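Section 8: Setting Up Your Utensil Holder at the Table

You have the cart rolling and the baskets clipped on, so now comes the part we like best – getting the spoons and chopsticks out of the drawer and into a spot where everybody can reach them. The Skumurel table set is a small thing, but it changes how a meal starts, and it takes less than 15 minutes to put in order!

This section covers the stand-up utensil holder only. For the rolling cart and its baskets, go back to Section 7. For wall hooks and the Tundeck rail, skip ahead to Section 9.

What you need

Utensil holder
Suction cups (small bag, part 2830)
Your own spoons and chopsticks
A soft cloth
Dish soap and warm water

Before you start

Clear a patch of table big enough to lay out everything you plan to store. You can leave the tablecloth on. In fact we'd suggest it, as chopsticks roll on a bare tabletop and a cloth keeps them from wandering off onto the floor.

Sort first, wash second, load last. People who load first always end up taking it all out again (Miłosz Ziółkowski, who wrote the first version of this guide, did it three times in one evening and then moved this paragraph to the top).

8.1 Sorting

1. Take all the spoons and chopsticks out of the drawer and put them on the table. Yes, all of them, including the ones at the back that came with takeout.

2. Pick up each spoon by the handle and look at the bowl in good light. Scratches and dull spots show up best when you turn it slowly toward a window.

3. Stand each pair of chopsticks upright on the table with the tips down. A matched pair will be the same height. If one is taller, look for its partner in the pile before you give up on it.
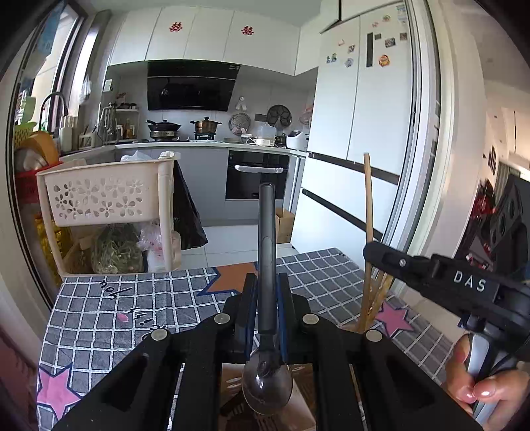
Fig. 8-1. Metal spoon and wooden chopsticks held upright over the table.

4. Make one group for daily use and one for guests. Anything cracked, splintered or badly warped goes out.

Note: Stains on wooden chopsticks are common and come from curry, soy sauce and tea. A light stain is fine. A fuzzy or soft tip is a different matter, and that pair should be replaced.

CAUTION: Do not sand or trim chopsticks to make a pair match. Fresh wood at the tip soaks up water and splits.

8.2 Washing and drying

1. Wash the holder in warm soapy water before first use. Run water through the round holes from the outside in, which clears any dust left from packing.

2. Wash the utensils by hand. Wooden chopsticks should not soak.

3. Shake everything well and leave it on a cloth or in the dish rack until fully dry. Overnight is lovely if you have the patience.

4. Peel the label off the front of the holder if you like. A little cooking oil on the cloth takes care of leftover glue. Keep the barcode with your receipt – you will want it if you ever need spare parts.

CAUTION: Never put the holder on a stove, a radiator or the top of a toaster oven. The plastic will lose its shape.

8.3 Choosing the spot

Pick a place near the middle or back of the table, where an elbow won't catch it. The back edge works beautifully when the table faces the kitchen and the cart is parked behind, as you can go from rack to holder in a couple of steps.

1. Set the empty holder down and press lightly on each corner. If it rocks, smooth the cloth underneath.

2. On a bare glass or tile surface, you may add the suction cups. Wet the rim, press and hold. Suction cups do not grip cloth, so put them away if you use a tablecloth.

3. Lay out your daily group beside the holder. A loose pile is fine at this point, and it's a good last chance to spot a stray part among the utensils before you load. 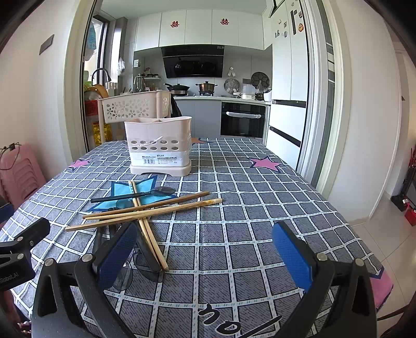 8.4 Loading

1. Put spoons in first, handle down, bowls up. They are the heaviest pieces and steady the holder.

2. Add chopsticks in pairs, tips up.

3. Stop while things still lift out easily. The holder is rated for 200 grams per side, but a crowded holder dries slowly whatever the weight.

4. Give it a gentle nudge. If it tips, move a spoon to the other side.

Note: With small children at the table, store chopsticks tips down and wipe out the bottom of the holder more often.

8.5 Weekly care

Empty the holder, rinse it, and let the holes drain. If the bottom feels slippery, wash it again with soap and a bottle brush. Spare suction cups can be ordered under the part number given at the start of this section.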